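Kudo Stream Box for Sports Clubs

Price: 256 dollars, plus a monthly plan from Firnus
Reviewed 23/10/2022 by Randi Sandberg

The Kudo takes the feed from one camera at your field and puts your league matches online behind a paywall. Gurnorel, the maker, says a small club can earn back the price in a single season. We sell the thing and I still doubt it. Most clubs that ask us draw a few dozen parents, and parents tend to share one login.

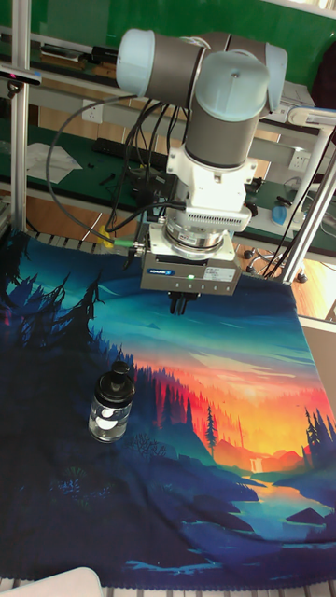 Picture quality is fine on a wired line. Over a phone hotspot it dropped out twice in the first half of an August match, and the "auto recover" setting did nothing I could see. The score overlay works, if someone remembers to update it.

Read the rights terms before you buy. The basic plan lets Firnus keep match clips for its own use – that line is on page 21 of the contract. Shigeru Furukawa in our support office can send you the page. 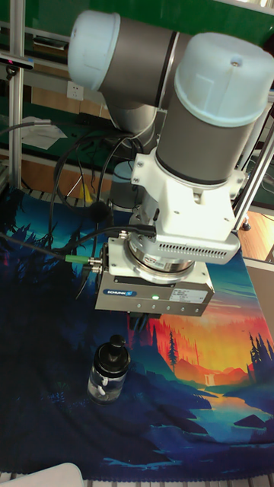

Gray arm with pale blue joint caps, over a printed tabletop.

Viewer limit: 2000 at once (basic plan)
Item number: 1628
In the box: unit, power cord, short network cable
Not included: camera, tripod, Julell scoreboard link

Returns are accepted on unopened units only. Plan fees already paid to Firnus are not refunded by us.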